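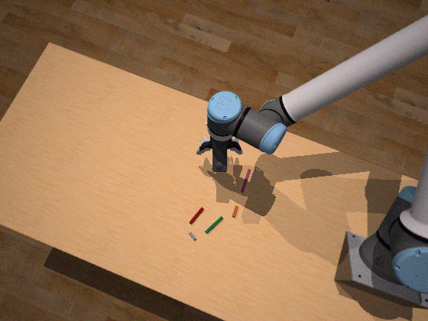

Wirnlow save files, part two

The last post covered the header of a Wirnlow save. I got as far as the checksum and stopped, mostly due to a wrong guess about byte order. Qianru Cao wrote in with the correction: the four bytes after the version number are little-endian, and the checksum skips them. With that fixed, my small reader opens every save I have from the retail version of the game.

For anyone new, Wirnlow is the gravity puzzle game from Ding, the small studio that earlier made Trerkard. Both run on the in-house engine, Gravimex. Trerkard stored its progress as plain text, one line per room. Wirnlow packs everything into blocks, and the blocks are what I want to go through now.

A block starts with a one-byte type and a two-byte length. Type 1 is the player: position, facing, current gravity direction, and the timer. Type 2 is the room list. Type 3 holds the state of every movable object in the current room, which explains why saves made in the Foundry are so much larger than saves made anywhere else. My Foundry save is 3355 bytes. The same save made one door earlier, in the corridor, is 3126. Nothing else differs between the two apart from the timer and the player position.

Gravity direction is stored as a number from 0 to 5, one for each face of a cube. The game only ever lets you use four of them. Setting the value to 4 or 5 by hand loads without an error, and the player falls toward or away from the camera until the room resets. I assume the depth axis was cut at some stage. The room resets after five seconds, so there is a timeout in place for it, and that suggests someone on the team tested this case on purpose.
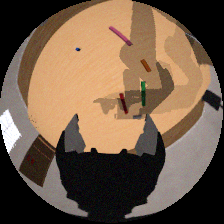
The room list is simpler. Each room gets one byte, and the bits in that byte are flags: visited, solved, solved without a reset, hidden switch found. The upper four bits are always zero in my files. There are 26 rooms on the map but the list has space for more, and the extra entries are all zero too. I tried setting the visited flag on the extra entries. The map screen drew nothing new, and the game cleared the flags the next time it saved.

Type 3 took the longest. Each object has an ID, a position, a rotation, and a velocity. I did not expect velocity. It means you can save while a crate is in midair and it will keep falling at the same speed when you load, where Trerkard would have put it back at its starting point. Speedrunners have probably known this since the May patch, which allowed saving outside of checkpoints. Positions are stored as fixed-point numbers, with the lower eight bits as the fraction. Rotation is a single byte, so a full turn is split into 256 steps — coarse, but you will not see it during play.

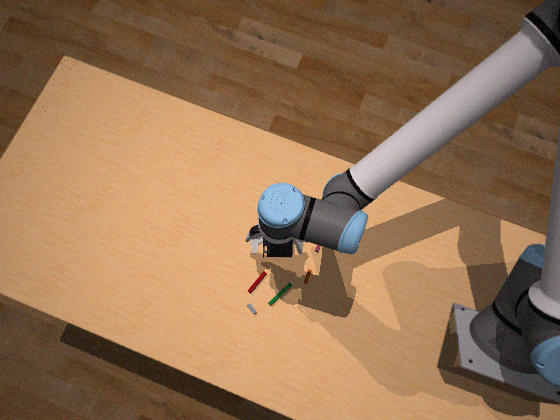
Jianguo Feng
3 Sep 2024

One block is still open. Type 7 appears in some saves and is always 12 bytes long. It shows up after the second elevator ride and stays in the file from then on. The first four bytes change on every save and the rest never do. My best guess is a random seed followed by some fixed settings, but I have not found anything in the game after that elevator that looks random. Replacing the whole block with zeros has no effect I can detect. Deleting it makes the game treat the file as damaged.

The reader now prints each block with its offset, and it can write a save back out with a corrected checksum. Keep a copy of your original file before you edit anything. The game overwrites a save it considers damaged as soon as you return to the title screen, and I lost one of my own that way.

If you have a save from before the May patch, I would like to see it, even an early one from the first few rooms.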